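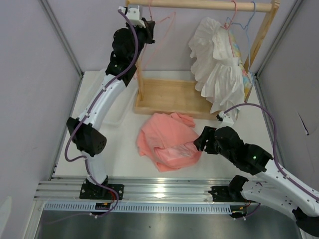 Ticket 2987
Product: Halvorsen front-load washer with the Drevix drain kit
Opened by: Brittany Chisholm
Opened: 5 August 2020
Status: closed

First message

Hi there! My washer won't finish a cycle and I'm about ready to push it down the basement stairs. It fills, it tumbles, it does the wash part just fine, and then right when it should go into the last spin it stops, beeps at me, and sits there with the door locked and a few inches of gray water in the drum. Sometimes it says DRAIN on the little screen and sometimes it doesn't say anything.

It's done this on and off since May, but back then it was once every couple of weeks and I could hit Spin again and get away with it. Now it's every load. The washer is in the basement next to the utility sink, and the drain hose goes up the wall and hooks into a standpipe. We bought the Drevix kit last year because the original hose was too short to reach (the old washer was on the other side of the room). Same outlet, same water valves, nobody has moved anything as far as I know.

What I've tried so far: unplugged it overnight, ran it empty, ran it with towels, ran it with hardly anything in there, switched detergent. I also yelled at it. No change from any of that.

Added later that evening

Ffion Ellis from support wrote back pretty fast and asked me to clean the pump filter, so I did. It's behind the little door at the bottom right, and you need a shallow pan and more old towels than you think. I got out a bobby pin, a very sad dryer sheet, some lint and most of a shoelace tip. I was so sure that was it! Put it all back, ran Rinse and Spin, and it drained like a champ. Then I ran a normal load and it stopped in the same place as always. So the filter needed doing, but that wasn't my problem, or at least it wasn't all of it.

Ffion also wanted the code from the service menu. You hold Delay and Temp together until the lights blink, which took me a bunch of tries since you have to do it with the dial on Off and I kept leaving it on Normal. The code is 286. She says that one means the washer ran the pump for the full time it's allowed and the water level didn't drop enough.

Next day

Efa Kneath took over the ticket and had me do the bucket test. You take the hose out of the standpipe, hold it over a bucket lower than the top of the washer, and start Drain. Have a second bucket ready. I did not have a second bucket ready, and there was a good bit of swearing and a mop.

The water came out hard and steady, a nice fat stream, and the pump sounded smooth the entire time. Efa said that pretty much clears the pump and the hose, and the trouble is more likely to be up where the hose meets the wall. That made me feel a lot better, because I'd already been pricing pumps.
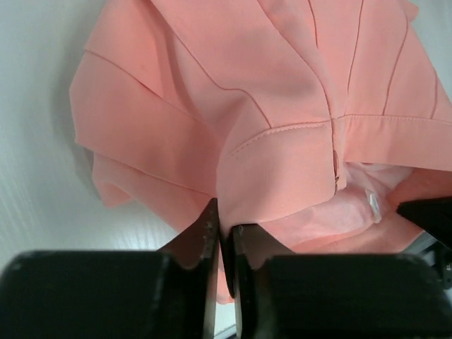 Can a drain hose be pushed too far down into the standpipe?

It can, and it's a common cause of slow draining. Only the last few inches should go in, with an air gap left around the hose. If the end sits deep in the pipe or gets sealed in with tape, the water can back up or siphon, and the washer may time out before the drum is empty.

So guess who had it pushed way down in there. And taped! I'd forgotten about the tape completely. When we put the kit in, the hose kept popping out during spin and I wrapped a whole bunch of duct tape around it, and I remember being really proud of that. It was probably okay for a while. I think it slid down farther over time from the shaking, which would fit with it starting small in May and getting worse.

Pulled it all out last night. The end of the hose had a collar of gunk on it, and the tape had rolled into a kind of plug. I cut the tape off, cleaned the hose end with hot water and an old toothbrush, and put it back with just the hook and a zip tie on the outside of the pipe. There's a gap you can get a finger into now.

Ran a normal load. It stopped AGAIN. But – and this is the part I was excited to write in about – it stopped later than before, with maybe a cup of water left in the drum, and when I pressed Spin it finished.

Weekend

Gwawr Howells on the phone line asked me how high the top of the hose is. I said high. She said please measure it. Fine, I measured it, and the loop going over the beam was way above where the standpipe is. When my husband ran the hose he took it up and over so it wouldn't be in the way of the shelf, and then back down. Gwawr told me the kit is good for up to 114 centimeters off the floor, and we were well past that. The pump can do it when everything else is perfect, but it's working too hard, and a little water always falls back.

We moved the shelf. That was the whole fix, we moved a shelf with paint cans on it. The hose goes straight up to the pipe now and hooks in, no loop over the beam. I had enough hose left over that I had to use the clip on the back of the washer so it wouldn't sag.

After that I ran 2 loads back to back, one of jeans and one of bedding, and both finished on their own. No DRAIN message. I checked the service menu again and the code was still there, but Gwawr says it keeps the last one stored until you clear it. To clear it you go into the same menu and hold Start until it beeps.

Last note from me

It's been fine all week, including a bath mat load that I was sure would kill it. Please go ahead and close this one. If somebody else writes in with the same code, I'd ask them about the hose before they take the bottom panel off, and definitely ask about tape.

One small thing for whoever does the manuals: the height limit is on the back page of the Drevix sheet, under the warranty stuff, and we never flipped it over. Maybe put it next to the drawing of the hose? Thanks to Ffion, Efa and Gwawr, you were all really patient with me.

Closed at customer's request. Note about the instruction sheet passed to Nosipho Van Wyk.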